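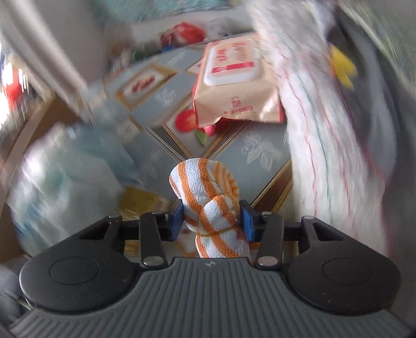
I need some advice on storing and washing cloth napkins for a small guest house. We have 17 place settings at most, and up to now everything was paper. My sister-in-law gave us a big stack of cotton and mixed-fiber napkins when she closed her lunch place in Sevley, and I would like to use them at breakfast. My idea is to keep them rolled up, the way the orange-and-white striped one is in the photo, so they can stand upright in a basket on the sideboard and people can help themselves. My husband thinks they should be ironed flat and folded like in a restaurant. I don't own a good iron and I don't want to spend my evenings on this.

What I would like to know:

Does rolling make the creases worse or better than folding, if they sit for a week or two?

Can I wash them all together? Some are plain, some have colored stripes, and a few are dark red. I have hard water here. The first load came out stiff, almost like cardboard, and I used a normal amount of powder and plenty of softener.

How many do I need if guests stay two or three nights? I don't want to wash every day. The machine is a Hatell, the 900 model, and the cotton program takes more than 172 minutes, so one load takes up most of the morning.

Also, egg yolk. I have tried hot water and it did not work.

Thanks in advance.

Kenna Munro
Stostberg

Stela Stoica

I ran the dining room in a 20-bed hostel for a long time and we switched from paper to cloth while I was there, so I can tell you what worked for us.

Start with the softener and stop using it. Softener leaves a coating on cotton. It feels nice on a sweater but on a napkin it means the cloth will not soak anything up, and people end up pushing the coffee around the table. With hard water the coating and the minerals build up together. To get rid of what is already in there, wash the whole stack once with no detergent at all, hot, with a cup of plain white vinegar in the softener drawer. Then do it a second time with detergent only. Don't put vinegar and bleach in the same wash, ever. After that use a bit more detergent than the soft water line on the box says, or add a water softening product to each load. The stiffness should mostly go away after two or three washes. What is left goes away if you shake each one hard before you hang it up.

Dark red goes by itself. I would keep it by itself for the first five or six washes at least. The striped ones can go with the plain ones if you have tested them. To test, wet a corner of the stripe, press it between two layers of white paper towel with something heavy, and leave it for half an hour. If the towel stays white you are fine at warm. If there is any color on it, wash cold and separate and test again later. I once turned a set of cream napkins pink and they stayed pink.

Egg: hot water is the problem. Egg is protein and heat sets it. Scrape off what you can with the back of a knife, soak in cold water with a little enzyme detergent for at least an hour, rub the spot, and then wash as normal. Check before drying. If the yellow is still there and you put it through a dryer you will probably own that stain. The same goes for milk and yogurt. Coffee and jam are easier and come out in a warm wash if you get to them the same day. Butter wants dish soap on the dry cloth before any water touches it.

Rolling or folding: roll them. A folded napkin gets a hard line where the fold is, and if it stays under a pile it will keep that line on the table. A rolled one gets soft waves that you can smooth out with your hand. The trick is to roll them when they are completely dry and still a little warm if you have a dryer. If you line dry, smooth them flat on the table with your palms, fold once lengthwise, and roll from the short end. Don't use rubber bands. They leave a mark and after a while they stick to the cotton. A strip of paper or a bit of string is enough, or nothing if the basket is full enough to hold them up.

For how many, we used this: number of seats, times the days between washes, plus a third. So if all 17 seats are taken and you wash every third day, that is 51 and then 17 more, 68 in all. You will rarely be full, so you could get by with fewer. Some places give each guest a napkin ring with a room number and let them keep the same napkin for the stay. We tried it and guests were mixed on it. Families liked it, people traveling for work did not.

Put the used ones in something with holes in it so the air gets in. A closed bin with damp napkins in summer will give you mildew spots in two days, and those are worse than egg.

Florin Sandu

Ironed and folded looks better. Your husband is right. Buy a decent iron.

Győző Fekete

I agree with most of what Stela wrote but I would add a few things.

Long programs are usually the "eco" cotton setting. They run long at a lower temperature to save power. Look in the booklet for a button or option that shortens the cycle. I don't know the 900 but on my older Hatell you hold down the temperature button. For napkins that are only a little dirty, the mixed program at 40 degrees (104 Fahrenheit) is enough and takes a good deal less time. I use the hot one only for white cotton with grease on it.

Don't fill the drum all the way. I know it is tempting if each load takes all morning, but napkins are small and flat and they stick together in layers, and the ones in the middle don't get rinsed. That could be part of your stiffness, because detergent that is not rinsed out dries hard. Two thirds full is good. Leave a hand's width at the top. If you still see suds in the door at the end, run one more rinse.

On the mixed fiber ones – check the label, if there is one. Anything with a lot of polyester will not wrinkle much whichever way you store it, but it also does not soak up much. My wife sorts ours by feel. The slippery ones go in the bread baskets as liners and the cotton ones go to the guests. That way nothing is wasted and the guests get the good ones.

I don't agree about line drying and then rolling straight away. In a damp house the cloth can feel dry on the outside and still hold water in the hem. Ours smelled musty in the basket one March and we had to do them all again. Now I leave them on the rack overnight in the room with the boiler and roll them the next day. If you keep a spare stack in a cupboard, put the clean ones at the back and take from the front, or you will use the same ten napkins all year and the rest will go yellow on the fold.

For price, if you ever need to fill out the set, don't buy from the hotel supply catalogs. I paid 1,169 for table linen in our first year, napkins and cloths together, and half of it was thin and frayed at the corners by fall. Gál sells seconds by the bundle out of the back of the shop if you ask at the counter. The stripes don't always match. In a basket it doesn't matter much.

One more thing about the basket. Put it next to the plates and not at the end by the coffee. When ours was by the coffee, people took a napkin to carry the hot cup with and then took another one for the table, so we were washing nearly double.

Kenna Munro

Thank you all. I ran the vinegar wash this morning and the plain ones already feel different. I found the short setting too, it was the same button as on the older machine. The red ones bled on the paper towel so they are in a bucket on their own for now. The stripes did not. I will try the sorting by feel tonight, and I have two with old egg on them that I am soaking in cold water to see if anything can be done.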